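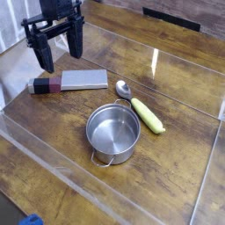

木の天板と、その上に寝かせて置かれた細長いブロック

天板を削る　港町ゲルポルトで使い継がれる食卓

ゲルポルトの古い食堂に入ると、まず机が目に入る。どの店にもよく似た木の食卓がある。脚は太く、天板は厚く、角は手が当たる高さで丸くなっている。濃い飴色の店もあれば、白っぽく乾いた色の店もある。同じ机だと聞かされても、しばらくは信じられない。

机の名は「ヴォストフ」という。かつてこの町にあった家具メーカー、ノーデントが作っていた。工場はもうない。海沿いの倉庫街の外れに敷地だけが残っていて、今は半分が駐車場、半分が資材置き場になっている。門柱に社名を外した跡があり、ボルトの穴から錆が垂れている。

ノーデントがヴォストフを作っていた期間に出荷した数は2,036台。工場の出荷台帳に残る数字で、台帳は現在、町の修理工房バイラムが保管している。大手の量産家具と比べれば小さな数だ。それでも人口の少ない港町には十分な数で、役場にも、学校の図工室にも、漁協の二階の会議室にもこの机が入った。引っ越しのときに置いていかれ、次の住人がそのまま使うということもよくあったらしい。

工場が閉まった後も机は残った。残ったので、傷む。傷めば誰かが直すことになる。

バイラムの仕事場

バイラムは坂の途中にある。一階が作業場で、道に面した引き戸はたいてい開いている。もとは船の内装を請け負う工房だった。食卓の修理は片手間に受けていたのが、いつの間にか仕事の中心になった。2024年9月に訪ねたとき、作業場の床は預かった机でほとんど埋まっていて、奥へ行くには天板と天板の間を横向きに歩かなければならなかった。

預かった机には荷札が付いている。書いてあるのは持ち主の名前と受け取った日、それに「どこまで直すか」だ。バイラムではこの最後の欄を大事にしている。全部きれいにしてほしいという人もいれば、輪染みだけ消してほしいという人もいる。子どもが彫った落書きは残して、その隣の焦げだけ取ってくれという注文も来る。欄の幅が足りず、荷札の裏まで書き込んであるものがいくつかあった。

一台を仕上げるのに7日かかる。削る作業そのものは長くない。日数の大半は、乾くのを待つ時間にあてられる。

最初にするのは掃除だ。天板の汚れを固く絞った布で拭き、裏返して脚を外し、幕板の内側にたまった埃をかき出す。家の食卓の裏側を見たことのある人は少ないと思うが、あそこにはいろいろなものが付いている。飯粒、クレヨン、古いシール、噛んだガム。食堂から来た机だと、油が埃を固めて黒い膜になっている。これをへらで落とす。落とした後の木は驚くほど明るい色をしている。裏側には日が当たらず、布巾もかからないので、作られた頃の色に一番近いのだという。

次に古い塗膜を取る。ノーデントの塗装は時期によって違う。初期のものは油を擦り込んだだけで、後期のものは表面に硬い膜を作る塗料を使っている。見分けるには、目立たない場所に水を一滴落とす。すぐに染みて色が濃くなれば油仕上げ、玉になって残れば膜がある。油仕上げなら粗めの紙やすりで表面を起こせば済むが、膜がある場合は先にスクレーパーで剥がす。刃を寝かせすぎると滑り、立てすぎると木を掘る。

スクレーパーといっても、柄のない薄い鋼の板だ。両手で少したわませて持ち、手前から奥へ押す。うまくいくと、鰹節のような薄い屑が出る。粉しか出ないときは刃が鈍っている。作業場では机一台の間に何度も刃を立て直していた。

削ると何が減るか

天板を削れば、当然そのぶん薄くなる。修理を頼む人がよく心配するのもそこで、「あと何回できますか」と聞かれることが多いそうだ。

ヴォストフの天板は無垢の板をはぎ合わせたもので、同じ年代の食卓と比べても厚い。重くて評判が悪かった時期もある。階段を上げるのに大人が4人いるような机は売りにくく、ノーデントの社内でも薄くする案が何度か出たと、台帳に挟まれたメモにある。結局、厚みは最後まで変わらなかった。理由は書かれていない。板の仕入れの都合だったのかもしれないし、図面を引き直すのが面倒だったのかもしれない。

いずれにしても、その厚みが修理を楽にしている。一度の研磨で取る量は紙数枚分で、よほど深い傷を追いかけない限り、使う人が気づくほどは薄くならない。バイラムでは、深い傷は底まで追わないことにしている。傷の底に合わせて全面を下げれば平らにはなるが、次の修理のぶんまで使ってしまう。周りだけをなだらかに落として、指でなぞれば少し窪んでいる程度で止める。

薄い突板を貼った家具ではこうはいかない。表面の木が薄いと、削っているうちに下地が出る。下地が出たら塗りつぶすか、貼り直すか、あきらめるかになる。バイラムにも突板の机は持ち込まれるが、研磨は断り、洗浄と塗り足しだけを受けている。

紙やすりは粗いものから細かいものへ順に替える。番手を一つ飛ばすと前の傷が残る。削っている間は見えず、油を塗った途端に浮き出てくるので、そうなれば戻ってやり直しだ。急いでいるときほど飛ばしたくなる、と作業場の人は言っていた。仕上げの前には天板全体を濡らした布で拭く。木の繊維が水を吸って立ち上がり、乾くとざらつく。そのざらつきをもう一度軽く削る。これをやっておくと、食卓に戻ってから濡れた布巾で拭かれても毛羽立ちにくい。

油は2回塗る。一度目はたっぷり塗って、しばらく置いて、余りを拭き取る。拭き残すと、そこだけいつまでもべたつく。翌日まで置いて乾きを見てから、二度目を薄く塗る。使った布は水に浸けてから捨てる。乾性油の染みた布を丸めて置くと、熱を持って火が出ることがある。作業場の入り口には水を張った金属の缶が置いてあり、布はすべてここに入れる決まりになっている。家で塗る人にも、これだけは必ず守ってほしいと念を押された。

輪染みと焦げ

天板の傷みで多いのは輪染みだ。白いものと黒いものがあって、別の傷みと考えたほうがいい。

白い輪は塗膜の中に湿気が入って曇ったもので、熱い鍋や湯呑みを直に置くとできる。木そのものは傷んでいないことが多い。軽いものなら、乾いた布をあてて上から低い温度のアイロンを短くかけると薄くなる。かけすぎると塗膜が軟らかくなって布目がつくので、少しかけては見る。油仕上げの机では、油を擦り込み直すだけで消えることもある。

黒い輪は、木に含まれる成分と鉄が反応してできる。鉄瓶や缶の底が濡れたまま置かれていた跡だ。色は木の中に入っているので、表面を少し削ったくらいでは取れない。漂白に使う薬剤はあるものの、周りの色まで抜けてしまい、そこだけ白っぽい円になる。バイラムでは持ち主に両方の見本を見せて、黒い輪のままにするか、白い円にするかを選んでもらう。黒いままを選ぶ人のほうが多いという。

焦げは浅ければ削れる。煙草の焦げは細長くて深い。食堂の机にはこれが縁に沿って並んでいて、どの席に煙草を吸う客が座っていたかがわかる。灰皿が置かれなくなった今は増えることもないので、そのままにしている店もある。

もう一つ、天板の割れと反りがある。港町の夏は湿気が多く、冬は暖房で乾く。木は幅の方向に伸び縮みするため、天板を脚の枠にがっちり留めてしまうと、逃げ場がなくなって割れる。ヴォストフでは、天板を留める小さな木片が枠の溝の中で動くようになっていて、板が伸びればずれ、縮めば戻る。ところが持ち込まれる机には、この木片をねじで固定し直したものがかなりある。ぐらつくのを嫌って、途中の持ち主が善意で締めたのだろう。そういう机の天板には、たいてい端から細い割れが入っている。修理ではねじを抜き、穴を埋め、木片を元の動く状態に戻す。

割れは広がる前なら、くさび形の薄い木を差し込んで接着し、面を揃えて削る。色は少し違って見える。色を合わせて塗ることもできるが、年月が経つと周りと補修の部分は違う速さで焼けていくので、どのみちまた差が出る。頼まれなければ塗らない。

図工室から来た机

預かり品の中に、小学校の図工室で使われていた一台があった。53年にわたって使われた机だという。天板には彫刻刀の跡が縦横に走り、絵の具が溝に入り込んで、赤や緑の細い線になっている。糊の塊もある。万力を締めた縁は、押されて丸く凹んでいた。

学校は統合でなくなり、机は町の集会所に移されることになった。集会所では将棋をしたり、書類を書いたり、昼に弁当を広げたりする。今の天板では字が書けないから平らにしてほしい、というのが最初の注文だった。ところが途中で話が変わり、荷札の「平らに」に線が引かれて、その下に「半分」と書き足されている。机の長さの半分は平らに削り、残りの半分は掃除と油だけにする。卒業生から、彫った跡を残せないかという声が出たためだ。

境目をどう作るかで作業場は少し悩んだらしい。段差をつけると物が引っかかる。線で区切ると、いかにも切り替えたように見える。手のひらふたつ分ほどの幅をとって、削る深さをだんだん浅くしていくことに決まった。見に行ったときは一度目の油が入ったところで、平らな側は明るく、彫り跡の側は濃く沈んだ色になっていた。間の部分を触ってみたが、どこから変わるのかはよくわからなかった。

費用は新しい集会用の机を買うより高くつく。運搬費も入れればなおさらだ。集会所では折りたたみの机も併せて使うことにして、重いヴォストフは窓際に据えたまま動かさない予定だという。

家でできること

工房に出すほどではない机の手入れについても聞いた。特別な道具はいらない。

普段は固く絞った布で拭き、続けて乾いた布で拭く。水気を残さなければ、それでほとんど足りる。洗剤を使うなら薄めた中性のもの。アルコールは塗膜を白くすることがあり、油仕上げの机では油を抜いてしまう。除菌用のスプレーを毎日使うようになってから天板がかさつくようになった、という相談がここ数年増えたそうだ。

油仕上げの机は、水を落としてみて、玉にならずにすぐ染みるようなら油を足す時期にきている。年に一度と決めている家もあるが、使い方で差が出るので、水で見るほうが確かだという。塗るのは湿度の低い日の午前中がいい。夕食までに表面が落ち着く。といっても乾ききるまでには何日かかかるので、その間は紙を長く置いたままにしない。新聞のインクが移る。

窓際の机は、ときどき向きを変える。半分だけ日に焼けるのを防ぐためだが、テーブルクロスや大きな敷物をかけている家では、めくったときに四角く色が残っていることもある。これは敷物を外してしばらく置けば、だんだん周りに近づいてくる。完全に揃うかどうかは木による。

裏のねじは年に一度見る。脚の付け根が緩んでいれば締め、天板を留める木片には手を出さない。脚の長さが揃わずにがたつくときは、脚を切る前に床を疑ったほうがいい。別の場所に動かすと、がたつきがなくなることがよくある。

値段と行き先

ヴォストフの中古は、ゲルポルトの中ではあまり高く売れない。どこの家にもあるからで、引き取り手を探してバイラムに持ち込まれるものも少なくない。反対に、町の外からは問い合わせがある。厚い無垢の天板がついた古い食卓を新しく作ろうとすれば、材料代だけでかなりの額になる。工房では、引き取った机を直して外に売ることも始めた。ただし台数は抑えている。作業場に置ける数が限られているうえ、町の人の修理を待たせたくないという事情もある。

売るときには、台帳にある出荷番号を天板の裏の焼き印と照らし合わせ、どこに納められた机かを紙に書いて付ける。焼き印は幕板に近い隅にあり、埃を落とさないと読めない。番号が削り取られているもの、別の机の脚に付け替えられているものもあり、その場合は「不明」と書く。脚と天板の年代が違う机は、値段を少し下げる。使うぶんには何も変わらない。

台帳は今も書き足されている。もとはノーデントの出荷記録で、番号と納品先と日付だけが並んでいた。バイラムでは右の余白に修理の日付と内容を鉛筆で書き入れている。同じ番号の行に何度も書き込みがある机は、余白が足りずに紙が継いである。図工室の机の行には「半分」とあり、その横に、次に削るときは窓側から、と書いてあった。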